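Hildale Community Help > Getting about > Cycling and walking

Is the back way from Hildale to Velthorpe all right on a normal bike?

Asked 2019-10-28

Hi all, new to the area and a bit clueless. I've got a job starting in Velthorpe in January and I'd love to cycle instead of sitting on the 334 bus every morning (it took me an hour and ten last week, for 8 miles!). My bike is an ordinary hybrid with fairly skinny tyres, nothing fancy.
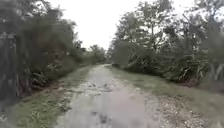 I'm not a nervous rider but I do hate punctures, and I'll be in work trousers. There are puddles and loose stones on the narrow bit, plus a dark wet-looking patch more or less in the middle, so I'm wondering about proper mudguards before I start. Would I be better off buying wider tyres too? And is the main road really as bad as people say? Any advice welcome, I've got a budget of 100 pounds or so left after the moving van.

3 answers

Answer 1 (most helpful)

I did this commute for two winters and mostly loved it. Get the mudguards, full length ones, the clip-on sort are useless and you'll have a stripe up your back by the first week. I had a Kodach set and they rattled a bit but they did the job. Then tyres. Check what your frame will take first, as there's no point buying fat ones and finding the guards won't go over them (I did exactly this and had to send them back, grr). Something with a puncture strip in it, and don't pump them rock hard.

It isn't all rough, by the way. You'll get along much quicker on the concrete.
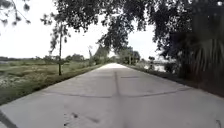

The concrete road, with the joint down the middle.

With skinny tyres I'd keep well to one side of that join and cross it at a decent angle if you have to. Same as you would with tram lines really. Lights matter more than anything in January, so spend on the front one, and carry a spare tube and some disposable gloves. I kept my work shoes in a drawer at the office and changed when I got there.

Answer 2

Main road is horrible, don't. I'd get the Jang tyres, they do them at the bike shop in Velthorpe, mine have been fine.

Answer 3

Could you do half and half? I put my folder on the 137 when it's chucking it down and ride home if it clears up. Not sure they take full size bikes though, you'd have to ask the driver. Also waterproof overtrousers!! Mine live in the pannier all year round.

Comment from asker: Thanks everyone, mudguards ordered. Does anyone know if the shop in Velthorpe will fit them if I bought them somewhere else?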